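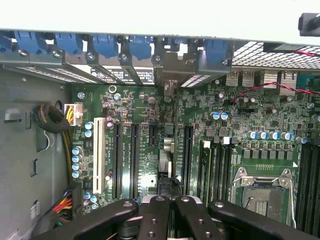 Chapter 5
Chores: What Machines Still Can't Do

Every few years somebody announces that the household robot has arrived. It folds a towel on a stage in front of an admiring crowd, and a magazine promises that by next July it will be doing the dishes. July comes. You do the dishes.

This chapter asks why. Chapter 4 dealt with the factory, where robots have earned their keep for decades by doing one thing in one place to parts that arrive facing the same way. A chore is a different animal. Parts arrive facing whichever way they like, some of them are soft, and the instructions were written for a person who already knows what a drawer is.

We begin with a job that falls between the factory and the kitchen: working inside a desktop computer. A patient teenager can take an expansion card out of one with bare hands and a video playing on a phone. The card has to come up straight out of its slot, past whatever holds its bracket, without dragging a cable along or leaning on the neighbor. Written down, that sounds like a single motion. Try programming it and you will find you need answers to questions the teenager never asked. How hard is too hard? Is the card stuck, or is it still latched? Which of these wires will move if I push it?

Bonifacio Montes, who ran the repair floor at Irnbridge before he took up teaching, used to give new hires a dead computer and a plain instruction: take it apart, put it back, have nothing left over. Most managed it in an afternoon. He later set the same task for an arm supplied by Drenton. It made 329 attempts at removing a card and seating it again, and his log for the trial is a fine piece of comic writing, though he didn't intend it that way. "Gripped card," reads one entry. "Gripped cable also. Declined to release either."

The log is useful because the failures are so ordinary. Very few came from bad arithmetic or a weak motor. The arm knew where its fingers were to a fraction of a millimeter – it was the rest of the world it had trouble with.
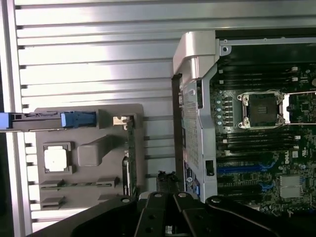
Figure 5.1 Gripper at work in an open computer. The CPU socket is empty; memory slots lie on either side of it.

Consider the blue release tab in Figure 5.1. A person sees a bright bit of plastic at the end of a bar and guesses that it wants to be pushed or pulled. Designers color such parts for exactly this purpose, and the hint works on people who have never opened a computer. For a machine, blue is a number. Somebody has to connect that number to the idea of a latch, and the connection has to survive the next model, where the tab may be green.

Then there is touch. When you press a memory module into its slot you feel it resist, tip a little, and click. Many grippers report only how far apart their fingers are. Working this way is like threading a needle in oven mitts, with a friend calling out the distance between your thumbs.

We will return to Montes's log in Section 5.2, alongside a laundry trial from Floseden in which 600 socks were sorted, after a fashion.

Before you read on

Pick a chore you did today. Write out the steps for someone who has hands but no common sense, then give the list to a classmate and have them follow it to the letter. Keep breakables out of reach.

Key terms: compliance, end effector, force feedback, grasp, unstructured environment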